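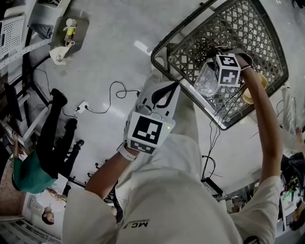 Handheld grippers vs remote arm for teaching pick and place

Forum: Teaching and Demonstration
Posted 2025-11-22 by gumleaf_auto
14 replies · 2 shares

We've been teaching our arm to clear small household things off the floor and into a basket. Cups, bottles, that sort of thing. Up to now it's all been done by remote control with the Brokach leader arms, and it's slow. A good operator gets through 20 clean demos in a morning and then wants a break.

In May we picked up a pair of handheld grippers with the printed marker squares on them. You hold one in each hand and do the job yourself, and the tracking works out where your hands went. I've now got 400 demos recorded that way. The policy trained on them reaches for the cup fine but lets go too early, above the rim of the basket, and the cup bounces out.

Is that a data problem or a gripper problem? Should I go back to remote control for the release part?

——

tinshed
Data problem, I'd say. When people hold the gripper themselves they drop things from higher up than they realise. Watch your own recordings and see where the cup is when the fingers open. If half of them are dropped from a height, the arm is just copying you.

——

parallel_jaw
Disagree with tinshed. I'd look at finger width first. If your handheld fingers are curved and soft and the ones on the arm are flat, the same opening means a different grip. We had that with a Zuccaro hand and no amount of extra demos fixed it. Changed the pads to match and it was sorted in a day.

——

gumleaf_auto
Pads are the same part on both, the black curved ones. I did check the recordings though and tinshed has a point. Cup is held over the basket and let go from there in most of them. The plastic cup is worse than the ceramic one.

——

wombat_servo
What's the basket doing? We had ours tilted toward the operator for half the set and flat for the other half, and the policy averaged the two. If yours is tipped, pick an angle and keep it, or vary it a lot. Two positions is the worst of both.

——

gumleaf_auto
Tilted in some, flat in others. Nobody marked the floor. I'll put tape down.

——

coldsolder
I'd go back to remote control for all of it. Handheld looks quick but you can reach places and turn your wrist in ways the arm can't. We threw out 100 of ours after replay because the arm hit a joint limit. With remote control you find that out while you're recording.

——

tinshed
You can filter those, coldsolder. Run each one through the kinematics before training and drop the ones that fail. It's still faster than fighting a leader arm all day. My forearms are sore after an hour on one of those.

——

coldsolder
You can filter, but then the set is short on exactly the hard reaches. I'd sooner have fewer demos and know the arm did every one of them.

——

parallel_jaw
Which tracking software? Atevis loses the markers when your sleeve or the other hand gets in front of them. It fills the gap with a straight line and doesn't warn you. Could be your early release right there, if the fingers open during the gap.

——

gumleaf_auto
Yes, Atevis. I didn't know it filled gaps. Is there a log?

——

parallel_jaw
There's a confidence column in the export. Anything at zero is a guess. Also tape your cables along your arm. A loose one swings across the small marker when you reach out.

——

wombat_servo
The Drernonska plugin plots that column over the video if you don't want to read numbers. Bit clunky to install.

——

gumleaf_auto
Went through the first batch. There are gaps near the release in a fair few, but not in all the bad ones, so it's both. Plan is to bin the ones with gaps, tape the basket position, and record a new lot by hand with the cup lowered right inside before letting go. I'll also do a small set on the Brokach arms to compare, for coldsolder's sake.

——

coldsolder
Good. Post the comparison either way. Use the same cup for both.

——

We use cookies to keep you logged in and to count visits. Accept · Manage settings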